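Marside Drawer Challenge

Thomas Caputo
12 August 2018

The Marside Drawer Challenge is a student robotics competition held entirely in simulation. Teams write a control program for a robot arm in a virtual kitchen and are scored on how often the arm can open and close the drawers of a small cabinet. It grew out of an elective class at Marside and was opened to outside clubs in April. Its organizers describe it as the cheapest way into robot manipulation for schools with no hardware budget. That claim is probably fair. The larger claims made for it, mainly that a good score says something about a team's ability to work with a real arm, have not been tested.

History

The class began as a ten-week course in which students were given a simulator called Plornum and told to make something move. According to the course notes, most of the first term went into installing the software. The drawer task was added because it could be graded by a script: a drawer is either open past a set mark or it isn't. Critics of the contest have pointed out that this is a reason for the teacher to like the task and has little to do with what a student learns from it.

The open round drew entries from several clubs. Two of them, Randon and Barbier, had already shared code for a year, and their programs were close enough that one judge asked for them to be scored as a single entry. The request was turned down. The rules now ask teams to list borrowed code, though there is no penalty for leaving something out.

Rules and scoring

Each entry is run 252 times. The starting position of the arm and the lighting are changed a little between runs, and the team does not get to see the changes ahead of time. An attempt that goes past 900 simulation steps is stopped and scored as a failure. Opening a drawer is worth 2 points and closing it again is worth 1. Bumping the cabinet costs nothing, which has been the most common complaint about the rules. A program that shoves its way along the front until something gives can outscore one that approaches with care, and students have noticed.

The highest total in the open round was 405, by the Randon team. The club's web page called the result "near human." No human was scored on the task, so it is hard to know what the phrase was measured against.

Teaching use

At Marside the contest counts for a third of the class grade. The rest comes from a lab notebook and a short talk. Students work in pairs and are expected to save camera views from their runs and write notes next to them. The notebooks are by far the more useful record. Several describe weeks lost to a gripper that stopped short of the drawer front, or to an image program that treated shadows as solid objects. The scores show none of this.

Class work, all from the simulator: 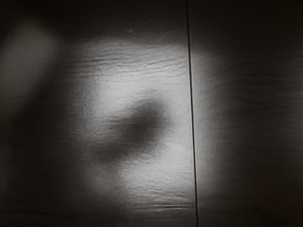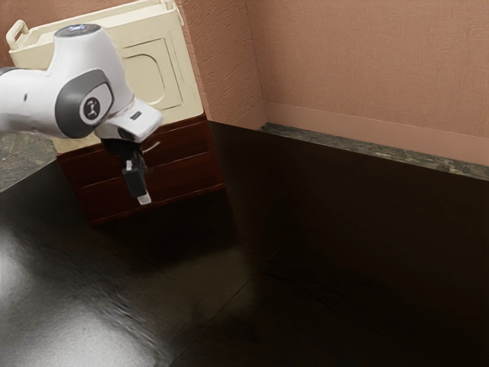
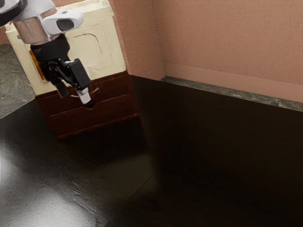

Supporters say that a rendered kitchen teaches the same habits as a real one: check the camera before blaming the code, change one setting at a time, write down what you changed. It may well. But those habits could be taught with almost any program, and the course has never been compared with one that uses a cheap physical arm. The only survey of former students asked whether they had enjoyed the class. Most had.

There is also the matter of friction. Plornum lets the user set how easily a drawer slides, and the contest setting is low. A Barbier team member who raised it to a stiffer value reported that the club's program, which had placed second, failed on most of its runs. The organizers replied that the setting was chosen so beginners would not be discouraged. They have said a harder division is being considered and have given no date.

Comments

dlk_robo: I took this class. The part about installing the software is too kind. We were still fighting it in week six.

Marcy: Our club is thinking of entering. Does the bump rule really still stand? The rules page I found says "under review."

T. Caputo: Marcy, it stood when I wrote this. Write to them and ask for the current sheet, the web copy is old.

pinwheel: Kind of a sour article. My son learned a lot from it and he had never written a program before.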